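About Retildale

Retildale is a wash-and-fold laundry on the ground floor of the old Ahmadpour building, two doors down from the bus depot. Géza Balogh opened it with two secondhand washers and a folding table. We still do the same work he started with: clothes, towels, bedding and cleaning cloths, washed, dried, folded and sent home in order.

What we do

Most of our customers are households. They drop off a bag in the morning and pick it up the next day after 3 p.m. We also do laundry for a few small businesses on this side of town, mainly hair salons, two daycares and the Florkance restaurant group, which sends us its kitchen cloths and aprons. We do not dry clean, and we do not take leather, suede or anything with feathers on the outside. Down is fine.

Every order is kept separate from drop-off to pickup. We do not combine loads from different customers, even small ones. The minimum charge covers one small load, and if you bring less than that you still get your own machine.

How an order moves through the shop

Your bag is weighed at the counter and gets a numbered tag. The tags run from 1 to 300 and then start over. The tag goes on the bag, on the washer, on the dryer and finally on the basket, so there is always a number next to your things.

Sorting comes first. We go by color and then by weight of fabric, and we check pockets. Coins and keys go in an envelope with your tag number on it. Pens are the worst thing we find – one blue pen can ruin a full load of shirts – so please check before you come.

We wash warm unless you ask for something else. The regular detergent is unscented. If you have one you like better, bring it in a labeled bottle and we will keep it on the shelf for you.

Baskets and folding

After the dryer, everything goes into an open plastic basket. We used canvas carts until February of last year, and they were hard to clean and hid the small pieces at the bottom. A basket with holes in the sides lets the last of the heat out, and you can see at a glance if a sock or a washcloth has been left behind.

Small cloths are taken out one at a time and laid on the table. Each one is smoothed from the middle, checked on both sides and folded in thirds. Anything still marked is set aside and goes back for a second wash at no charge.
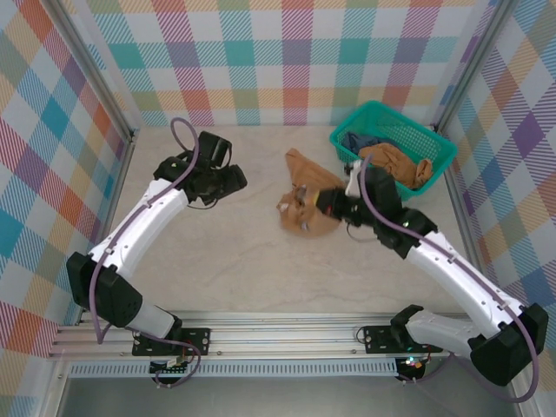 Cloths of the same color are stacked together, dark ones apart from light ones. Restaurant cloths are tied in bundles of 100. Household orders are not bundled, but we do put the towels at the bottom and shirts on top so they arrive without a crease across the front. If you want your shirts on hangers, bring the hangers.

If a mark is still there after the second wash, we leave it alone and put a note in the bag. Scrubbing harder usually takes the color out along with the mark.

The Lastness shelf

Things left with us for more than 90 days go on the Lastness shelf by the back door. It was named after the street our first shop was on. You can claim anything from it by describing it at the counter. After another season the usable towels and blankets go to the animal shelter.

Visiting us

The counter is open from 7 a.m. to 7 p.m., and last drop-off for next-day service is at 5. Parking is behind the building, through the gate marked 916. The front door sticks in damp weather, so give it a push. Pickup and delivery is available inside the city limits for business accounts only. Ask for Géza at the counter to set one up.

Page last updated 12 August 2026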